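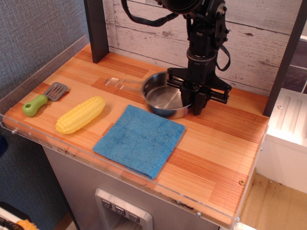 About Skiltside Cookery School

We teach people to cook the food they'd like to eat at home on a weeknight, and we have a very good time doing it! Skiltside started with one evening class on soups and a borrowed set of knives. These days we run classes all year, with 278 recipes in the school folder and more being scribbled in the margins every month.

What we teach

Bread, pasta, pickles, curries, pies, and a whole term on vegetables (our favourite, if we're allowed one). Beginners are welcome in everything except the pastry course, where it helps to have made a pie or two before. Classes have no more than seven people, so there's always time to go back over a sauce that has split or a dough that won't behave.

Who we are

Remigiusz Wysocka founded the school and still teaches the bread and dumpling classes. He grew up baking rye loaves with his grandmother and will happily talk about sourdough starters until you put your coat on. Our other tutors come from restaurant kitchens, school canteens and, in one case, a fishing boat — which is why the fish course is so good.

Young cooks

Children aged seven and up can join the Nevden Club in the school holidays. They cook a full lunch, sit down together and eat it. In June they made flatbreads and three kinds of dip, and the beetroot one went first!

Finding us

We're on the ground floor of the Lindgren building, through the green gate. Ring the bell twice, as the kitchen gets noisy.

Page updated 2024-07-03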